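Home Files Data card Issues Contact

We use cookies to remember your settings. Accept / Manage

Bresetell Storage Advice Table - README

What printed labels, store leaflets and household websites tell people about keeping condiments, sauces and spreads once they are open.

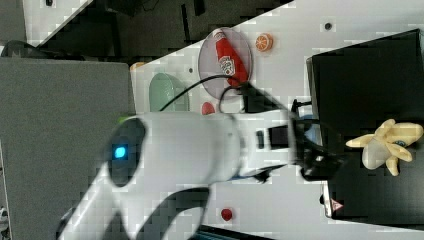 What does the table tell me about how long an opened bottle of ketchup is safe?
It tells you what people have printed on the subject, and that covers a wide spread of answers. The table records advice. It holds no lab results, and a row that says "one month" means only that a label or a page said "one month."

Please read that answer again before using the file for anything. The first release went out with a shorter README and was promptly quoted as if it were a food safety study. It has no business being used that way, and I would be suspicious of any chart drawn from it that has the word "safe" in the title.

What is in it

There are 519 rows. Each row is one piece of advice about one kind of food from one source. If a leaflet says to refrigerate mustard and also says to finish it in eight weeks, that is one row with two fields filled in. If the same leaflet says something different about mustard on its back page, that is a second row, and yes, this happens.

The rows come from 21 sources. Most are product labels grouped by maker, then come store leaflets, then websites. The two biggest are the leaflets handed out at Fekard, a grocery chain, and the household tips pages kept by Belmonte, which sells kitchen storage tubs. Keep that last fact in mind when you see how often Belmonte tells the reader to move food out of its original jar.

Columns

food - plain name, lower case. "tomato ketchup" and "ketchup" are merged. "barbecue sauce" is kept apart from "steak sauce," though I doubt the sources were always careful about this.

source - short name of the source.

place_open - where the source says to keep it after opening: fridge, cupboard, either, or blank. "A cool, dry place" is coded as cupboard. Some readers have argued that it could mean fridge. It could. The people who wrote it should have been clearer.

time_open - how long, in days. "A few weeks" is left blank and the wording goes in the notes. An earlier version turned "a few weeks" into 21 days, which looked tidy and was made up, so it came out.

reason - quality, safety, both, or blank. Mostly blank.

cites - whether the source points to anything outside itself for the claim. Tick or empty.

notes - exact wording where it matters.

How it was put together

Amado Evangelista typed in the first batch from labels and leaflets collected in Broson, and set up the coding rules that are still in use. I did the websites and then recoded a sample of 200 rows without looking at his answers. We disagreed on more than 20 of them, nearly all in the reason column. "For best results, refrigerate" was the usual trouble. He read it as a quality claim and I read it as nothing at all. We settled on quality, and I still think he was being generous.

Disagreements outside that sample have not been looked for. Anyone who tells you the rest of the table is clean is guessing.

Things to be careful about

Counting rows is a poor way to find out what the right advice is. Several of the websites plainly copied from each other, down to the same odd phrase about soy sauce "losing its spirit." Those rows look like agreement and are closer to an echo. We kept them in and flagged the wording in notes, but we made no attempt to work out who wrote it first.

Very long and very short times deserve a second look. One page gives mayonnaise a single day in the fridge with no reason given. A leaflet gives honey a cutoff date measured in weeks, which I find hard to take seriously from any angle. Both are recorded as printed. Correcting silly advice would defeat the point of the file.

Labels change. A maker may move from "refrigerate after opening" to "refrigeration recommended" without altering the recipe, or may alter the recipe and leave the label alone. The table can't tell those apart. Reduced-sugar and reduced-salt versions are the place where this matters most, and they are thinly covered here.

Blank does not mean cupboard. A blank place_open means the source was silent. At least one blog post filled the blanks in as "no need to refrigerate" and drew a pie chart of the result. Please don't.

Nearly everything is in English and was gathered in one town or from sites aimed at shoppers like the ones in that town. Warm kitchens, shared fridges and homes with no fridge at all hardly figure in the advice, so they hardly figure in the table.

What it might be good for

Looking at wording, mainly. It is decent material for a class on how instructions get written, or for someone who wants to compare how makers and stores phrase the same thing. It could also be used to ask why so few sources cite anything. Filter on cites and see how short the list gets.

It is no use for deciding whether to eat something. For that, go by the label on the product you have and the food safety office where you live.

Known problems

The food column still has "relish" and "pickle relish" as separate entries. Some of the Fekard leaflets were photocopies with the fold running through the text, and two times from those are marked unsure. The sort order breaks if you open the file in a spreadsheet that decides time_open is a date - set the column to plain text before you import.

A request comes in now and then to add a "recommended" column with our own best answer for each food. We have turned this down every time. Neither of us is qualified to fill it in, and a column like that would be the only one anybody copied.

Corrections

Send the row, the source and a photo or scan of the wording. Corrections that rest on "everyone knows" or on what somebody's grandmother did with the mustard will be read and left where they are.

Last updated: July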